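This site uses cookies. Accept / Manage

April
Kekeli Addo and Gwion Parri

3.2 Repeat listening and the chorus

We asked listeners to rate each single twice, first play and then again after two weeks. 309 people finished both rounds. Songs came from small pop labels, mostly dance-pop and light funk, nothing over four minutes. Between them they logged 1382 plays, skips not included.

Big chorus, high first score. No surprise. What we didn't expect was how fast those dropped. "Fladlow", the brass-heavy one, opened near the top and had slid to the lower half by round two. "Gresik" went the other way, a quiet thing with barely any hook, and listeners kept going back to it. Bakker argues a flat melody leaves room for the groove to do the work. We think he's partly right, but the colour of the vocal matters too and he doesnt measure it.

Tkachenko's objection is fair: people who finish a two week study probaly like pop already. We can't rule it out. Dropouts were higher among the under-20s, which may favour slower tracks.
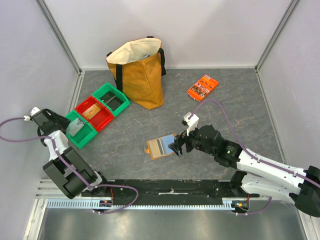 Figure 3. Mustard-orange tote bag with black straps, on a dark marble-patterned surface.

3.3 Lyrics in a second language

Shorter section, fewer data. 66 listeners heard the same single in two languages, order swapped for half. Scores barely moved. Comments did, a lot of them. Several called the second version "softer" even though the backing track is identical. Brandão found much the same with ballads. More on this in the discussion, along with the Lidville playlist numbers.

Contact the authors | Copyright the authors | Back to top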